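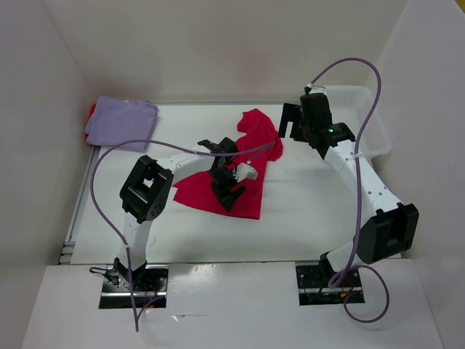 Fisusix Cloth Grip is a set of teleoperated two-arm episodes recorded to compare two finger designs on soft goods. Both arms are the same model and sit on base plates set into the front panel of the cell. The left gripper has two fingers. Episodes use thin cloths in solid colors, such as the red one bunched between the arms and the lavender one folded in the back left corner, with a white perforated basket at the back right as the drop target. The overview camera is fixed and does not move between sessions.

Contents

594 episodes, 1,950 grasp attempts. An episode ends when the cloth is in the basket, when the operator aborts, or at the time limit. Aborted episodes are kept and flagged.

Finger sets

clakarex_flat: flat pads, full-width contact. Default set.
wiegand_ridge: ridged pads, narrower tip. Picks up a single layer more often but drags the cloth when the tip touches down early.

Both arms carry the same finger set within a session. Mixed sessions were tried in March and dropped; they are not in this release.

Task variants

1. pick_center: lift a crumpled cloth from the middle of the table with the left arm.
2. handover: lift with the left arm, pass to the right.
3. basket: full sequence, ending in the basket.

Record format

One folder per episode. Joint positions, gripper opening and motor current are in state.csv, one row per control tick. Overview video is in top.mp4. Labels are in meta.json: variant, finger_set, cloth_color, attempts, result. Each arm has 7 columns in state.csv, the last one being the gripper. Left arm columns come first.

Controller

All sessions ran on the Stavau controller with position control on the joints and a current limit on the gripper. The limit is the same for both finger sets. Do not compare raw gripper current across sets without the offsets in calib/.

Known issues

Video can lag the state log by up to 3 ticks. Use the timestamps, not row order.
The cable loops on both arms pass in front of the cloth in some wrist poses. Masks are not provided.
attempts counts gripper closures. A closure on bare table counts as an attempt.
Cloth start pose was set by hand and is not logged.

Loading

python load.py --root data --set clakarex_flat --variant basket

Omit --set to load both.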